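The Bed That Does Not Match
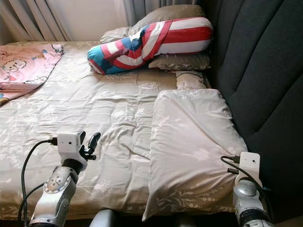 In Naltano people used to buy bed linen once, for a wedding, and then keep it until it was thin. The shops of the old street sold it by weight. Today the last of them, Ruvia, has 362 patterns on its shelves, and customers come in to mix. A calm ground is still the usual choice, something like a beige-grey fitted sheet with pale leaves and blossoms, and then one loud piece is laid over it — a long bolster in red, white, blue and teal, for instance, against a dark headboard. The creases in the sheet are left alone. Few families in Naltano iron a fitted sheet now.

The bolster is the older part of this habit. At the Matsuda workshop, behind the market, they fill them by hand and sell 34 in a good month, most of them in July, when the summer houses open. A cover costs 47 and the filling is extra. Buyers are told to wash the cover cold and to dry it in the shade, for the red is the first colour to suffer.

I slept on one at the Wistetti guest house. It was too firm for my neck, but very good behind the knees.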